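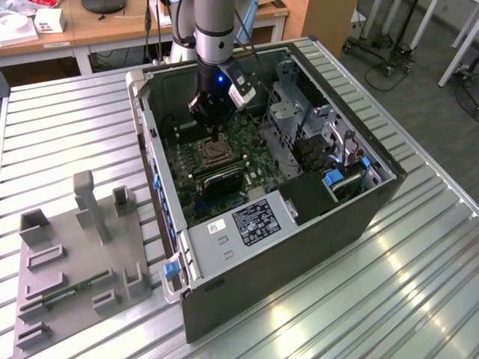
Danuta Lis reckons a robot arm should be allowed nowhere near a computer until it can put a spoon back in a drawer. She has a point, and she has repeated it at every open evening since we bolted ours down. All the same, fitting a memory module makes a good project for a shared workshop. The parts are cheap, the target doesn't move, and if it goes wrong the only casualty is an old tower that was on its way to the tip.

What follows is how we set up the job, in the order we should have done it.

What you need

An arm with a parallel gripper. Ours is a Baert, bought second-hand with a manual for a different Baert.
A camera fixed to the gripper.
A scrap desktop tower and a few memory modules you don't love.
A printed fixture plate to hold the parts.
A table that stays put when you lean on it.

Step 1. Sort out the tower

Pull the plug, hold the power button in for a bit, then take off the side panel and lay the case down with the open side up. Leave the mains lead in another room. Take off the processor cooler if it stands taller than the memory slots, as a gripper coming in at a slant will find it every time. Open the clips at the ends of the slot by hand. You can teach the arm to do this later, when you have run out of other hobbies.

Step 2. Print the plate

I drew the plate in Latar and printed it in plain grey. The slots for the modules want to be loose enough that the part lifts out without a fight and snug enough that it doesn't lean. My first attempt managed neither. Print a single slot as a test piece before committing to the whole plate, which took most of a night on our machine and curled at one corner.

Add more holders than you think you need. You will want somewhere to park things.

Step 3. Fix everything down

Clamp the plate to the table. Stop the case from sliding as well, with a block on each side or a pair of brackets into the table grooves. Pushing a module home takes a fair shove, and a case that can move will move.

Step 4. Teach the points

Set the speed to 10 per cent and keep it there. You need these:

Home, well clear of everything.
Above the plate.
Gripping the module.
Above the memory slot.
Module just touching the slot.
Module seated.

Lift straight up for at least 12 centimetres between the plate and the case before going sideways. The wall of the case is higher than it looks from your chair.

Step 5. Line it up with the camera

We use Stellelon to find the slot and nudge the arm across. It works nicely until someone opens the blind. Take your reference pictures under the same lights you'll be running with, and match the notch in the module to the key in the slot. A module the wrong way round will not go in, however politely the arm insists.

Step 6. Push, gently

Set a force limit before the first attempt. Start low, watch what happens, and raise it in small steps. If the arm stops early, check the alignment before you touch the limit again. I did it in the other order and now own a memory module shaped like a banana.

Keep one hand on the stop button and the other out of the case.

When it misses

If it always misses the same way, the plate has shifted, so teach the gripping point again. If it misses differently each time, look for a loose camera bracket. If it stops for no reason at all, restart Brernov, the control program, and go and put the kettle on.

The plate files are on the workshop's shared drive, in the folder called "plate final 2". Ignore the one called "plate final".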